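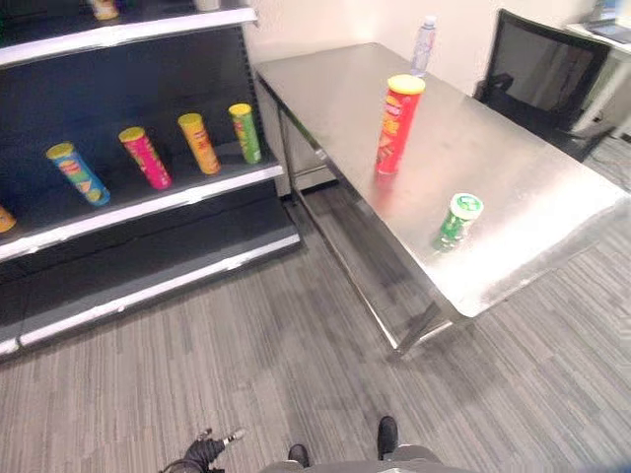 Trundura, the shelving company, today introduced Miltex, a modular display system for small grocery and convenience stores. The units ship flat and are sold direct to store owners from May 23, 2021. Finishes include a black body with white-trimmed shelf edges, suited to upright packaging such as potato-chip canisters with colored lids, which can be spaced along a shelf instead of stacked. Shelf heights adjust without tools.

"Independent stores keep asking us for something they can put up after closing and have ready by morning," said Leire Sarmiento, head of product at Trundura. "Most of them don't have a stockroom crew. It's the owner and maybe a cousin."

The starter set costs $499 and includes 3 units, end panels and a strip of price label holders. Extra shelves are sold singly. Each shelf is rated to hold 100 pounds. Orders placed in May ship free within the continental United States.

Miltex was tested for 18 months at Nillo, a neighborhood grocer run by Touran Tehrani. The store replaced its snack and canned goods aisles first and later moved its pet food over as well.

"The old shelves bowed in the middle and we couldn't get parts for them," Tehrani said. "I changed the layout twice last spring and didn't have to call anyone."

Replacement parts will be stocked for the life of the product line. A corner unit is planned, with pricing to be announced.

Media contact: Euan Skinner, Trundura press office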